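Cuatro mudanzas y una lista

Publicado el 2023-03-30

En febrero me mudé por cuarta vez. El piso nuevo está en Fliltolville, a doce minutos del trabajo, y el viejo tenía noventa escalones sin ascensor, así que no lo echo de menos. Apunto lo que hice por si le sirve a alguien y para encontrarlo yo la próxima vez.

Pedí tres presupuestos. El más barato era el de Mishra, pero no incluía desmontar la cama. Al final contraté a Plisidari, que vino con dos personas y una furgoneta mediana. Terminaron antes de comer. Solo se perdió una bolsa con tornillos de la estantería, y apareció después dentro de una olla.

Los libros van en cajas pequeñas, eso ya lo sabía. Lo que cambié esta vez fue escribir la habitación de destino en dos lados de cada caja y no en la tapa, porque al apilarlas la tapa no se ve. También cerré cada caja con dos tiras de cinta por debajo.
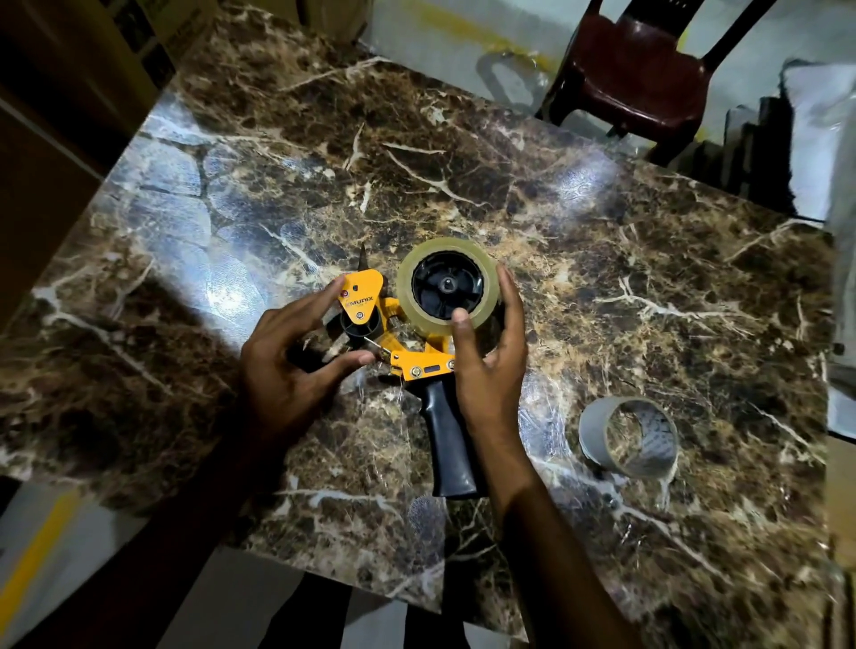
El cambio de domicilio me llevó más tiempo que el traslado. El banco lo hizo por teléfono, el seguro me pidió el contrato escaneado y la compañía del agua todavía manda las cartas a la dirección antigua. Para internet seguí con Kollgate: tardaron unos 4 días en dar de alta la línea y no cobraron la instalación.

Me quedan por abrir las cajas del trastero. Casi todo es ropa de invierno y papeles de la carrera, y creo que los papeles irán al contenedor sin que los mire mucho. La lámpara del pasillo sigue sin colgar.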